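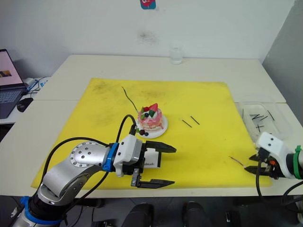

Section 4: Setting up the Zaker table and mat

Read this section before you plug in the lamp or cut anything for the first time. It covers leveling the table, laying the mat, fitting the lamp and setting the work height. You will need the hex key from the parts bag, a damp cloth and a small spirit level. The level is not supplied.

4.1 Choosing a place for the table

Put the table on a hard, flat floor, at least a hand's width from the wall so the rear crank can turn. Thick carpet lets the feet sink unevenly and the top will drift out of level. Keep the table out of direct sun. Mats left in a sunny window can curl at the corners, and a curled mat is hard to flatten again.

CAUTION: Do not place the table over a floor heating vent.

4.2 Leveling

1. Turn all the feet fully in, clockwise.
2. Set the spirit level along the long side of the top.
3. Turn out the foot at the low end until the bubble is centered. Use your fingers only. Pliers will strip the thread.
4. Move the level to the short side and repeat.
5. Press down on each corner. If the table rocks, turn out the foot that lifts, a quarter turn at a time.
6. Tighten the lock nuts with the hex key sleeve.

Note: Check the level again after a week of use. New feet settle a little.

4.3 Laying the mat

The mat ships rolled. Do not lay it straight from the tube.

1. Unroll the mat on the floor, printed side down, and leave it overnight in a warm room.
2. Wipe the table top with the damp cloth and let it dry completely.
3. Set the back edge of the mat against the rear stop and let the rest down slowly, pushing the air out toward you.
4. Fit a Sunum clip at each front corner. The clips slide on from the side and should not need force.

If a bubble remains under the mat, lift the front edge and start again. Do not try to iron it flat or use a hair dryer.

CAUTION: Never put hot glue guns, soldering irons or cups of hot drink directly on the mat. Heat marks are permanent and are not covered by the warranty.

4.4 Fitting the lamp

The Fekete lamp clamps to the left or right side of the top. Right-handed users usually get fewer shadows with the lamp on the left.

1. Loosen the clamp screw and slide the clamp over the table edge. The rubber pad goes on top.
2. Tighten until the clamp cannot be moved by hand, then stop.
3. Lower the lamp post into the clamp. You will feel it drop into the slot.
4. Run the cord down the table leg and press it into the 3 cord holders.
5. Plug in the lamp and press the switch once for warm light, twice for daylight. The daylight setting is 4000 K.

For painting or matching colors, use the daylight setting and turn off other lamps in the room.

4.5 Setting the work height

Turn the rear crank clockwise to raise the top and counterclockwise to lower it. The scale on the leg runs from 1 to 9. For seated work, start at 3. For standing work, start at 7 and adjust from there. Your forearms should rest on the top without your shoulders lifting.

CAUTION: Clear the table before cranking. Jars and open paint can tip – even a slow turn makes the top jerk slightly as it passes the middle of its range.

4.6 Care of the mat

Scuffs and gray marks from blades, graphite and glue are normal and do not affect cutting. To clean:

1. Brush off loose dust and trimmings.
2. Wipe with lukewarm water and a drop of dish soap.
3. Dry with a soft cloth. Do not leave the mat to soak.

Dried white glue can be rolled off with a fingertip. For stubborn marks use Zunero cleaner, sprayed onto the cloth and not onto the mat. Do not use acetone, paint thinner or scouring powder.

Turn the mat end for end once a month if you always cut in the same spot. Replace it when the blade starts to follow old cuts. Replacement mats and clips are listed in Section 9.

If the lamp flickers or the crank feels stiff, go to Section 7 before calling the service line.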